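Student team moves two-arm project to shared-load tasks

A student project at the Uvwood technical college has moved from single-arm pick-and-place work to tasks in which two robot arms have to hold the same object at once. The group, which runs as an evening class with six members, published its interim notes on January 17, 2023, along with the control settings it used before the winter break.

The project is called Clollum and began as an entry for the student handling contest at Jeltby. Teams there are marked on how well a part is passed between two arms, how far it tilts during the move and how much force is put on it. Dropping the part ends the run. Teams may write their own control code, but the gripper fingers must stay as supplied.

According to the notes, the main difficulty is that two arms gripping one rigid part form a closed chain. If each arm follows its own planned path, a small error in either one turns into a squeezing or twisting force on the part. In the December trials both arms were run under plain position control, and the grippers either slipped or tripped the force limit before the part had been raised to the height set in the rules.

Akash Pant, who wrote most of the new controller, has replaced this with a leader and follower arrangement. The left arm tracks the planned path. The right arm holds a set inward force and gives way in the other directions. The loop runs at 1000 Hz on both sides, and commands are stamped with a shared clock so that the follower does not act on old data.

Calibration took longer than the code. The two arm bases are mounted on one torso, but the group found that the measured distance between them did not match the value in the model. Oriana Lagos rebuilt the transform from 400 recorded poses, and the remaining error at the fingertips is now given as 2 mm – small enough, the notes say, for the compliant arm to absorb.

The current exercise uses a round part with a raised centre, gripped from opposite sides and kept low over a bare table. Only the side grip is being practised for now. Turning the part over, which carries extra marks at Jeltby, has been left until the force readings are steady.
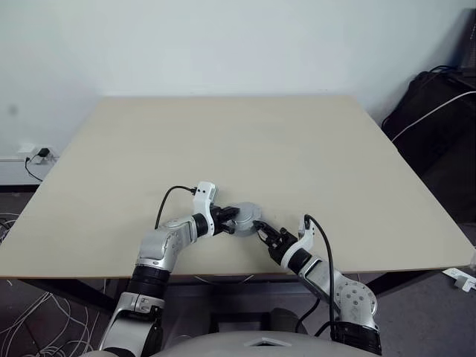

Lauri Halonen would have started with the force limits and left the path planning until later, arguing that a follower arm tuned on one part will need tuning again as soon as the weight changes. A fixed inward force, in Halonen's view, suits a stiff disc but would crush anything softer, and the class should log grip force against part weight before it writes any more motion code.

The group's list of open work already includes a variable force setting, though no one has been assigned to it. Ebony Lowther is to add a slip check based on finger position, and the log format will be changed so that both arms write to the same file. The entry form for Jeltby asks for a written safety procedure as well as the code, and a draft of that is with the college for approval.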